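Dodelura 园区公用楼层开工前安全检查表(附检查备注)
最后更新:九月
打印本页 | 用电子邮件发送 | 分享 44 | 评论 21

适用于 Arain 楼和 Javano 楼的一至三层,含走廊、楼梯、公用工作间、储物间、茶水间和装卸口。租户自用的封闭办公室由租户自查,表格另发。
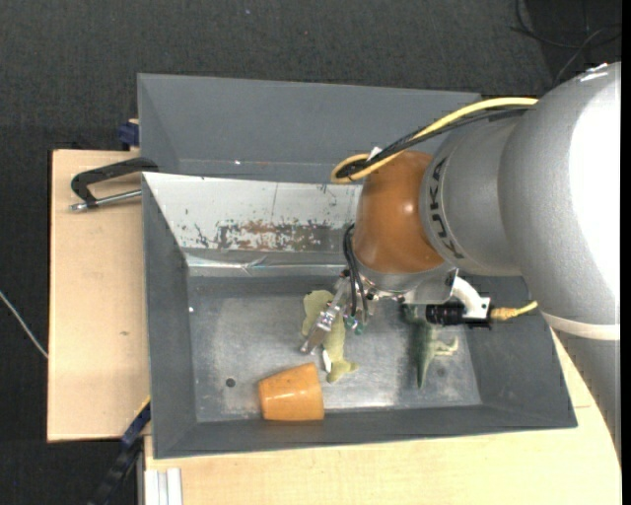

一、检查前准备

1.1 领取上一轮检查表的复印件,把未关闭的项目抄到本表首页。
备注:上一轮 Arain 楼留有三项未关闭,分别是二层东侧防火门闭门器、一层储物间照明、装卸口排水沟盖板。前两项本轮复查后关闭,盖板仍未换,见 8.4。

1.2 带齐工具:手电、卷尺、验电笔、插座测试器、水平尺、标签纸、记号笔、封条。
备注:插座测试器的指示灯有一格不亮,借用 Javano 楼的那一只完成了检查。坏的已退回器材柜,贴了停用标签。

1.3 提前一个工作日通知各租户,说明检查时段为上午九点到下午四点,会短时切断部分照明回路。
备注:通知贴在电梯口和茶水间。二层有两家租户反映没有看到,他们平时走西侧楼梯。以后西侧楼梯口也贴一份。

1.4 确认检查当日没有动火作业、吊装作业或大面积粉刷。
备注:Javano 楼三层原定粉刷储物间墙面,已推迟到检查后。

1.5 两人一组,一人看一人记。记录用黑色或蓝色签字笔,写错的地方划一横线后重写,不用涂改液。
备注:无。

1.6 结果分为四种:合格、现场已改、限期整改、立即停用。写“基本合格”的表格退回重填。
备注:首日交来的表格有两张写了“基本合格”,已退回重填。

二、通道与疏散

2.1 疏散通道净宽符合楼层平面图标注,通道内没有纸箱、推车、自行车、雨伞架和临时摆放的家具。
备注:Arain 楼一层合格。二层西侧走廊堆有拆开的包装纸板,现场已改。三层走廊尽头有一把旧转椅,没有标签,问遍两侧租户都说不是自己的。已移到失物区,30 天内无人认领按废旧物品处理。

2.2 安全出口的门从里面可以不用钥匙直接打开。
备注:全部合格。Javano 楼一层北门推杆偏紧,需要用较大的力,列入限期整改。推杆厂家的说明书在器材柜第二层,维修时请对照弹簧型号,上次换的弹簧偏硬。

2.3 防火门保持关闭,没有用木楔、灭火器、垃圾桶或绳子顶住。
备注:Arain 楼二层茶水间旁的防火门又被木楔顶住。木楔已收走。同一扇门上一轮也有同样的记录。租户的说法是端着杯子不好开门。建议给这扇门加装与火灾报警联动的电磁门吸,报价已向 Wornow 索取,尚未收到。

2.4 防火门能自行关严,门缝密封条完整,观察窗玻璃没有裂纹。
备注:二层东侧闭门器已更换,连续开关多次都能关严,上一轮项目关闭。三层楼梯间的门下沿密封条脱落一段,限期整改。

2.5 疏散指示标志常亮,箭头方向与实际路线一致。
备注:Javano 楼二层隔断改动以后,走廊中段的箭头仍指向旧路线。当天用临时标志盖住并重新指向,正式标志已订。平面图也没有更新,请设施组一并修改。

2.6 应急照明:按下测试按钮,灯亮;断开该回路电源,灯持续亮满规定时间。
备注:按钮测试全部做完。断电测试每轮抽一个楼层,本轮抽 Javano 楼三层,楼梯平台处的一盏提前熄灭,已换电池,充满后复测合格。

2.7 楼梯踏步完好,防滑条没有翘起,扶手牢固。
备注:Arain 楼西侧楼梯由二层下行,有一级踏步的防滑条翘起,当场压平用胶带固定。胶带只是临时办法,请在一周内重新粘贴。扶手在转角处有轻微晃动,螺丝已拧紧。

2.8 楼梯底部空间没有存放物品。
备注:Javano 楼西侧楼梯下又出现了纸箱,内有节日装饰。通知租户当天取走,下午四点前复查时已清空。

三、消防器材

3.1 灭火器在标注位置,没有被遮挡,挂钩或底座牢固。
备注:装卸口的灭火器被一摞托盘挡住,现场已改。地面画线已经磨淡,需要补画。

3.2 压力表指针在绿色区内,保险销和铅封完整,喷管没有龟裂,筒身没有锈蚀鼓包。
备注:有一具铅封断开,压力正常。按规定不能判断是否用过,已取下送检,换上备用的一具。备用器材要及时补回,器材柜里现在只剩一具干粉,没有二氧化碳。

3.3 灭火器类型与所在区域的风险相符。
备注:Arain 楼配电间门口放的是水基型,上一轮漏查。已与走廊的二氧化碳灭火器对调。请今后检查这一项时看筒身标签,不要只看有没有。

3.4 消火栓箱能打开,水带干燥、折叠整齐,接口垫圈在位。
备注:三层的消火栓箱里有人放了一袋咖啡豆,已取出放到茶水间。水带重新折叠,折痕换了位置。

3.5 烟感探测器没有被罩住,周围没有新装的隔板或货架顶到天花板。
备注:Javano 楼储物间的探测器还套着防尘罩,应是上次打磨地面时套上的,现场取下。施工结束的验收单上以后加一栏“防尘罩已取下”。

3.6 手动报警按钮外罩完整,前方可以站人。
备注:合格。

3.7 喷头下方保持规定的净空,喷头上没有悬挂物。
备注:二层公用工作间有一串纸灯挂在喷淋支管上,已请租户取下。租户希望改挂在灯轨上,设施组答复要先看重量。

3.8 火警广播和警铃在每个区域都能听清。
备注:上午十点试响一次。Arain 楼三层最里面的会议室关门以后声音偏小,能听到,但坐着开会播放视频时未必会注意。建议加一只闪光警报器,列入下一轮预算。Javano 楼卫生间内听得清。

四、电气

4.1 配电箱门关闭并上锁,门前没有堆放物品,回路标签完整可读。
备注:Javano 楼二层配电箱有几条回路的标签是铅笔写的,已经看不清。电工逐条核对后重新打印。核对中发现标为“走廊”的一路同时带着茶水间的热水器,已在标签上注明,改线另行安排。

4.2 漏电保护器按试验钮能跳闸。
备注:全部跳闸,全部复位。复位后请到各房间确认冰箱和门禁恢复供电,上一轮有一台冰箱过了一夜才发现没有电。

4.3 插座面板无破裂、无焦痕,固定牢靠,测试器显示接线正确。
备注:Arain 楼一层储物间门后插座面板缺一角,已停用待换。三层有一只插座火线和零线接反,当日由电工改正。

4.4 延长线没有串接,没有穿过门缝、地毯下或防火门。
备注:这一项问题最多。二层公用工作间有两只插排串在一起,现场拆开。三层有一条延长线从地毯下面穿过,拉出来时外皮已经压扁,剪断报废。租户需要在房间中央用电,请申请地面线槽,不要自行布线。申请表在前台领,审批一般不超过一周。

4.5 移动电器有有效的检测标签。
备注:标签过期的统一贴黄色封条,停用到检测完成。租户自带的小电扇大多没有标签。前台备有空白登记单,登记后由电工每月集中检测一次。

4.6 取暖器不在公用区域使用。
备注:九月还没有人拿出来,入冬前再发一次提醒。

4.7 充电:电动自行车和滑板车的电池不在楼内充电,笔记本和手工具电池在有人时充电。
备注:Javano 楼一层楼梯口发现一块自行车电池正在充电,已拔下并联系物主。室外充电棚目前可以使用,钥匙卡与大门通用。

4.8 照明:灯具无闪烁,灯罩在位,开关正常。
备注:一层储物间照明已修复,上一轮项目关闭。Arain 楼三层走廊有一支灯管发暗,更换时请选同一色温。现在走廊里已经有三种颜色的光,租户提过意见。

4.9 吊顶内和地板下能看到的线缆没有裸露接头。
备注:抽查 Javano 楼二层打开的一块吊顶板,有一个接线盒没有盖。已补盖。板子装回时注意缺口方向,装反会翘。

五、公用工作间与台面

5.1 台面稳固,边缘无毛刺、无翘起,台脚调平。
备注:靠窗的一张台子有晃动,调整脚垫后稳定。另有一处台面边缘起刺,砂纸打磨后合格。请不要在台面上直接切割,切割垫放在墙边架上。

5.2 下班后台面清空或整理到不影响清洁。
备注:清洁人员反映,不知道哪些东西能动、哪些不能动。从下一轮起,需要过夜保留的物品放一张写明房间号和保留到哪天的卡片,没有卡片的由清洁人员移到墙边架。

5.3 地面干燥、平整,铺设物没有卷边和破洞。
备注:Javano 楼工作间入口处的铺设物有一角卷起,用脚踩不平,已加压条。压条高出地面,推车经过时会颠,易碎品请走南侧入口。

5.4 手工具放回原位,手柄无松动,刃口有护套。
备注:一把锤子锤头松动,停用。美工刀有两把没有收回刀片。断掉的刀片请投进带锁的刀片盒,投进普通垃圾桶曾经造成清洁人员手指划伤。

5.5 固定设备的护罩在位,急停按钮能按下、能复位,周围不堆物。
备注:公用台钻护罩完好,急停测试合格。砂带机的吸尘软管有裂口,胶带缠过,仍然漏灰,列入限期整改,换新以前请勿使用。封条已贴在开关上。

5.6 使用说明和禁用提示张贴在设备旁,字迹清楚。
备注:说明书的塑封已经发黄,可读。热风枪旁没有说明,补贴。

5.7 护目镜、耳罩、手套数量够用,清洁,存放在防尘柜。
备注:护目镜有几副镜片划伤严重,看东西发花,已报废。手套大号缺货,中号很多。下次订货请多订大号。

5.8 通风:排风扇运转正常,出风口没有被封住,滤网按期更换。
备注:滤网上没有写更换月份,无法判断。本轮全部更换,边框用记号笔写明“九月”。

5.9 公用工作间夜间使用须登记。
备注:登记本上有几行只写了房间号,没有写离开时间。夜间值守靠这本登记判断楼里还有没有人,请填完整。

六、货架与储物

6.1 货架固定在墙面或地面,立柱无变形,层板无下弯。
备注:Arain 楼储物间最里侧货架没有固定到墙上,推顶部会晃。已清空上两层,等墙面打孔后再用。隔墙较薄,打孔前请先找龙骨。

6.2 货架上有承重标签,实际载重不超标。
备注:标签写的是每层 100 公斤。有一层放满整箱复印纸,估算接近上限,已搬两箱到底层。重物放腰部以下,轻物放上面。

6.3 顶层物品不伸出边缘,不高于喷淋净空线。
备注:净空线用红色胶带标在墙上,Javano 楼的胶带脱落了一半,已补贴。

6.4 箱、盒、筐外侧有标签,写明内容和所属租户。
备注:没有标签的物品贴橙色条,21 天内补标签。到期仍没有标签的移到失物区。橙色条上写了起始日期,请不要撕下来重贴。

6.5 走道可以通过一辆平板车。
备注:合格。有一处要侧身的地方在清走旧纸箱后恢复。

6.6 梯子:梯脚防滑垫完整,铰链和限位拉杆正常,踏板无油污,有编号和检查标签。
备注:Wornow 供的两架人字梯合格。另有一架木梯没有编号,踏板有裂纹,立即停用,已锯断丢弃。过去停用的梯子只贴封条,后来又被拿出来用,所以本轮直接处理掉。

6.7 平板车和手推车车轮转动灵活,刹车有效,把手完好。
备注:蓝色那辆左前轮卡线头,清理后正常。刹车片磨损,能刹住,下一轮再看。

6.8 储物间内没有食物。
备注:发现一盒开封饼干和几包方便面。去年冬天有过老鼠,请把食物放在茶水间带盖的柜子里。

七、化学品与清洁用品

7.1 化学品存放在专用柜,柜门上锁,柜内有托盘。
备注:锁完好。托盘里有少量液体,来源是一瓶没拧紧的清洁剂,已擦净。

7.2 所有容器有原厂标签或规范的分装标签,没有用饮料瓶分装。
备注:清洁间有一只矿泉水瓶装着透明液体,瓶身没有字。按未知物处理,已单独封存并联系清洁公司取走。清洁公司答复是除垢剂。这种情况不接受口头说明,请书面确认今后只用带标签的喷壶。

7.3 安全数据单齐全,与柜内物品一致。
备注:柜内有三种胶黏剂没有数据单,已向供应商索取。文件夹里另有几份早已不用的产品,抽出归档。

7.4 酸性与含氯用品分开存放。
备注:Arain 楼清洁间把洁厕剂和漂白水放在同一层,现场分开,层板上贴了名称。

7.5 沾有油漆、溶剂的抹布投入带盖金属桶,每天清空。
备注:桶盖能关严。清空记录有缺页,请把记录本系在桶旁的挂钩上。

7.6 洗眼器出水正常,水质清,前方无遮挡。
备注:刚打开时水色发黄,放水后变清。说明每周放水没有做到位。已改为每周一次由前台提醒,放水后在卡片上签字。

7.7 溢漏处理包完整。
备注:吸附垫用掉一部分没有补,已补齐。封条重贴。

八、装卸口与室外

8.1 车辆限位块、地面标线、反光条完好。
备注:标线淡,计划与灭火器位置线一起补画。补画时装卸口要封闭半天,会提前通知收货较多的租户。

8.2 卷帘门升降平稳,遇阻能停,手动链条可用。
备注:下降到中段有摩擦声,轨道清灰后声音变小。遇阻测试合格。请维保单位下次来时看一下轨道是否变形。

8.3 装卸口照明亮度足够,雨棚不漏水。
备注:雨棚接缝处有水痕,检查当天没有下雨,未能判断是否还漏。下雨时请值班人员拍照补记。

8.4 排水沟畅通,盖板齐全、不翘。
备注:沟内落叶已清。盖板仍有一块翘边,上一轮就已列入,供货延误。现用警示锥围住,推车绕行。连续两轮未关闭,按规定上报园区管理处。

8.5 托盘平放,堆高不超过标线,破损托盘单独放。
备注:有人把托盘竖着靠墙放,已放平。破损的集中在围栏内等回收。

8.6 垃圾房门关严,分类桶有盖,纸板压平。
备注:纸板没有压平,占满了通道。本月回收加收一次。

8.7 室外吸烟点离门窗有足够距离,烟灰桶为金属带盖。
备注:合格。桶内有纸杯,已清。

8.8 路灯、监控和围栏完好,大门门禁断电后能打开。
备注:断电测试做过一次,门禁释放正常,恢复供电后有一张卡读不出来,重新写卡后可用。东侧围栏有一根立杆松动,限期整改。

九、茶水间与卫生间

9.1 热水器、微波炉、咖啡机外壳不发烫,电源线无破损,周围留有散热空间。
备注:微波炉上面放了一摞纸巾,现场移走。提示贴纸已经卷边,换新。

9.2 冰箱门封严密,内部无过期食物,温度显示正常。
备注:清理日写在冰箱门上,清理前一天由前台群发提醒。没有写姓名或房间号的盒子一律清走,有租户不满意,规定不变。

9.3 地面无积水,水槽下方无渗漏。
备注:Javano 楼二层水槽下方有渗水,弯管接头拧紧后擦干,一小时后再看仍然干燥。柜内底板已经泡胀,换不换由设施组决定。

9.4 急救箱在位,物品齐全,未过期。
备注:创可贴用得最快,烧伤敷料有一包过期,已换。请取用后在箱内卡片上划一道,不需要写原因。

9.5 自动体外除颤器指示灯为绿色,电极片在有效期内。
备注:Arain 楼一层的一台正常。Javano 楼没有配备,指示牌只写了“请到 Arain 楼”,没有写从哪个门进最近。已补箭头。

9.6 卫生间呼叫拉绳能拉到,绳子没有被打结收起。
备注:Arain 楼一层无障碍卫生间的拉绳被绕在扶手上,已放下。拉绳应垂到接近地面。清洁后请放回。

9.7 卫生间地面防滑,清洁时摆放警示牌。
备注:警示牌长期摆在一处不收,时间久了没有人看。拖完地干了就收。

十、文件与培训

10.1 楼层疏散图张贴在电梯口和楼梯口,内容与现状一致。
备注:Javano 楼二层待更新,见 2.5。

10.2 应急联系电话有效。
备注:逐个拨打。电梯维保的旧号码已停机,换上新号码。请同时更新电梯轿厢里的那张,容易漏。

10.3 各层疏散引导员名单为最新,每层至少两人。
备注:三层有一人已搬走,空缺未补。已请该层租户推荐,推荐后安排一次半小时的讲解。

10.4 疏散演练记录齐全。
备注:上次演练全楼清空后,集合点人数与登记本对不上,原因是访客没有登记离开。前台从本月起收回访客牌时同时划掉登记。

10.5 事故和险情记录本有人定期查看。
备注:记录本里有三条险情没有写处理结果。其中一条是有人在 5.3 所说的入口处绊了一下,没有受伤。压条装好后补写结果。

10.6 新租户入驻说明里包含疏散路线、报警方法和公用工作间使用规则。
备注:入驻说明仍是旧版,禁止串接插排一条没有写进去。已把修改稿交给前台。

十一、立即停用项目汇总

木梯一架(6.6),已处理。
砂带机(5.5),封条已贴。
Arain 楼一层储物间门后插座(4.3),待换。
储物间最里侧货架上两层(6.1),待固定。

停用封条只能由检查组撕下。自行撕掉封条的,暂停该租户使用公用工作间的权限,恢复时间由管理处定。

十二、限期整改项目与复查

限期整改统一为 30 天,从表格签收算起。涉及疏散门和电气的项目提前复查,不等到期限。整改完成后由租户或设施组在本表对应项目旁签收,并附照片或维修单。只写“已处理”三个字的不予关闭。

提前复查的项目:2.2 北门推杆、2.4 密封条、2.7 防滑条、4.1 回路标签和改线安排。
按期复查的项目:3.1 地面画线、5.5 吸尘软管、8.1 标线、8.8 围栏立杆、10.3 引导员名单。
上报管理处的项目:8.4 盖板。
等待报价的项目:2.3 电磁门吸。
列入预算的项目:3.8 闪光警报器。

十三、填表说明

每一项都要填,没有的设施写“不适用”,不要留空。留空的表格分不清是没有查还是查过没有问题。

备注写看到的情况和采取的办法,位置写到哪栋楼、哪一层、哪一侧。“走廊有杂物”太笼统,下一轮的人找不到。

现场已改的项目也要记录。同一位置连续两轮出现现场已改,第三轮按限期整改处理。

检查中遇到正在使用的设备,先跟使用的人打招呼,等对方停下来再靠近。需要断电的,让使用的人自己关机。

遇到明显漏气、冒烟、异味或带电体裸露,停止检查,先疏散周围的人,按楼层联系表打电话,然后再填表。

表格原件存放在 Dodelura 前台文件柜,扫描件发各楼层。租户对结果有疑问,可以在签收时写在最后一页空白处,检查组在复查时当面答复。

下一轮检查前请把本表打印一份,连同未关闭项目的维修单一起带到现场。

打印本页 | 用电子邮件发送 | 返回页首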